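# Open afternoon at Duretel: "It's mostly waiting, then a lot of swearing"

Notes written up the same evening, so forgive the state of them.

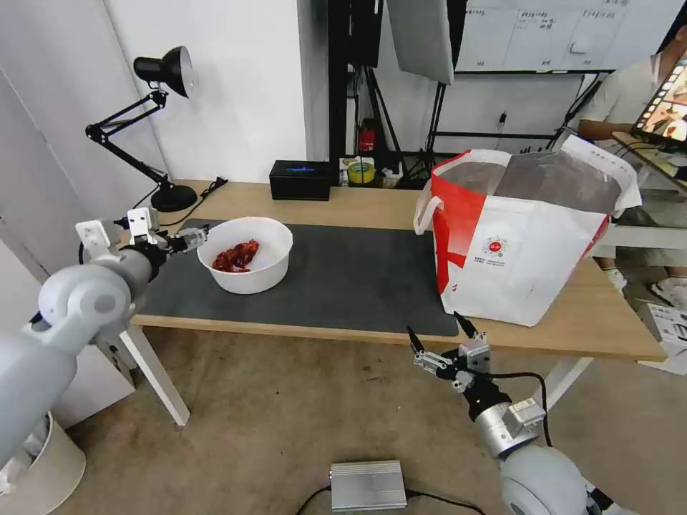
First thing I asked was why food. Duretel's people could be stacking blocks, or folding towels like everyone else. The engineer who'd been put in charge of visitors (didn't want her name in, fine by me) gave me a look as if she gets asked a lot.

"Blocks are polite," she said. "You grab a block, it stays a block. Crayfish have got legs and claws and shells, and they lie on top of each other any old how. If you can sort out picking up that, you've learned something about picking up nearly anything."

So, crayfish. Cooked ones, in a bowl. Two arms, a desk, a mat. Smaller set-up than I'd expected from the invitation, which talked about a "cell". I'd pictured fencing and a yellow line on the floor. It's a carpeted office with a desk in it.

The open day ran through an April afternoon, in groups, mine was the two o'clock. Duretel does the software and the training. The arms are run on something they call Varnivar, which as far as I could follow is the bit that decides where the hand goes next. Zabala is the customer, a seafood packer, and they're paying for a good part of this. Nuvance came in later and helps with the grippers.

I asked how the thing learns. Short version: a person does it first, by steering the arms, over and over. Each go is saved. The job on the day was to take a piece from a bowl and put it in a tray, and they had 530 goes saved for that one job by the morning I came.

"Is that a lot?"

"No," she said. Then, "It's a lot if you're the one doing it."

Her colleague, younger, did most of the steering last month. He put it more plainly. "You do 19 good ones and then you drop one on your shoe. And the dropped one is useful as well, they tell me. I didn't feel useful."

He says the hardest part is going slow. People are quick with their hands and don't think about it. Steering an arm you've got to decide everything, how far to open, how low to go, whether you come at it from the side. He'd started doing it at home with the washing up, he said. Stopping above a fork and thinking about it.

I wanted to know about the grippers. Two fingers each. Wouldn't five be better?

"Everyone wants five," the engineer said. "Five is more to break. Two gets you a surprisingly long way if you're willing to be patient." Nuvance has tried other fingers, softer ones, and they gripped well but wore out quickly on shell. They went back to the thin sort. She wasn't sentimental about it. "If somebody brings me a better finger I'll have it on by teatime."

The light matters more than I'd have guessed. Cooked shell is shiny, and shiny things confuse the cameras. They lost most of a week to it in the winter, with runs that worked in the morning and went to pieces after lunch. In the end it was the sun coming round. Now they keep the lighting the same all day and there's a rule about the blinds, and I got told off for touching one.

Somebody in my group asked the question you'd expect, about jobs. There was a man along from Zabala and he took it. He'd clearly had it before but he didn't dodge, I'll give him that.

"We've 240 on the line in season," he said. "We'd like more and can't get them. It's cold, it's early and it smells. I did it for two summers and I wouldn't go back." He went on to say that he couldn't promise what the place would look like in ten years. A woman next to me said that wasn't much of an answer. He said no, it probably wasn't.

I asked him what would make it worth buying. He had a number ready. 200 pieces an hour, per pair of arms, without someone stood there watching. And today? He looked at the engineer. The engineer looked at the desk.

"We're not there," she said. "We don't give out the figure, and that should tell you what kind of figure it is."

Which I liked. I've been to a fair few of these afternoons and you usually get a film with music on it. No film at this one. Questions were taken while they were getting on with things, and a couple of times I had to wait for an answer becuase something needed sorting first.

On safety: the arms stop if they push against something they shouldn't. She says she's been nudged plenty of times and never hurt. Visitors were still kept back. "You lot don't know which way it's going to go," she said. "Half the time I do."

What about the smell, I asked, in a carpeted room. Both of them laughed. They've got strict about it. Food comes in fresh on the day, goes out the same day, bin emptied before anyone leaves. There was one long weekend when that didn't happen and neither would tell me more.

Do they eat it? "Not the ones we've been practising on," said the younger one. "I've gone right off them, to be fair. I used to love them."

Next is a second job, turning each piece the same way up before it goes in the tray. Easy for a child, apparantly horrible for a machine. They expect to need more saved goes than for the first job and they've not settled who's doing the steering. He said not him. She said we'll see.

Zabala wants a trial at the packing plant before the season gets busy. Whether the lighting can be kept the same in there is another matter, I'm told it's steam and strip lights. She's going up to look at it with a light meter and a thick coat.

More open afternoons are planned, same format, small groups. Ask Duretel for a place. Wear something you don't mind getting a bit fishy, and leave the blinds alone.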